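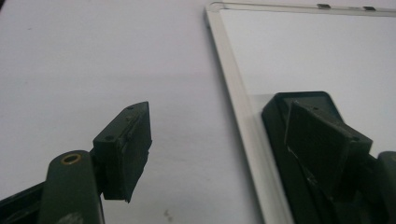

August, gripper budget notes, carry on from the other page

Need the order in before the end of the month or the money goes back in the pot. Seung-woo wants one page with a total on it, not my usual heap. So this is the heap, page to follow.

What we have: 2 handheld grippers, both in daily use on the board tasks. Pads are worn – scuffs all over the blocks, edges going. Fingers themselves fine, bushings fine as far as I can tell, haven't had one apart since spring. So it's pads we need first, whole units second. Keep saying this and it keeps turning into a chat about whole units.

Quotes so far

Kelmendi – complete handheld unit, 1025 each, delivery included, VAT not. Comes with one set of pads. Lead time six weeks, they said "usually".
Tutach – 747 for the unit but no pads, no fasteners, and the mount is a different pattern so our spare fingers won't go on. Cheaper on paper. Would need an adaptor plate, which is me at the mill for an afternoon, probably two.
Bokel – pads only, sold in packs of 6. Still waiting on a price. Rang twice, left a message, emailed the drawing with both screw holes marked. They wanted to know how hard the rubber should be and I didn't have a number. Find the old tester, it was in the drawer under the scales.

Rough plan

1. Two packs of pads from Bokel as soon as they answer. That's three full changes on each gripper, should see us into next year at the present rate. Check the rate, I'm going off memory and I have not been writing the changes down. START WRITING THE CHANGES DOWN.
2. One Kelmendi unit, not two. Seung-woo's view is buy two and be done with it. Mine is that a third gripper only helps if there's somebody to hold it, and we've two people on the bench most days.
3. Leave Tutach unless they come back with a mount that fits. Asked, no reply yet.

Not in the budget and ought to be: screws (we lose them), thread lock, a second charger, a cover for the bench top. White surface marks very easily and wiping it down only goes so far. Maybe a roll of matt sheet we can cut and bin. Ask the Brurinby lot what they use, theirs always looks clean.

Seung-woo Sung to sign off anything over a thousand, so the Kelmendi one goes through him whatever happens. Pads I can just order on the card. He also asked whether we could rent for the autumn insted. Looked at it for ten minutes – the only firm that rents wants a minimum of a year and a deposit. No.

Board tasks carry on meanwhile. Framed board stays as the test piece until the new pads are in, otherwise we can't compare old with new. Do the same set of grips before and after the swap, same operator if poss.

To do
– chase Bokel again, try before 10am
– hardness number
– VAT on the Kelmendi quote, redo total
– count the spare screws properley
– one page for Seung-woo, by 4pm tomorrow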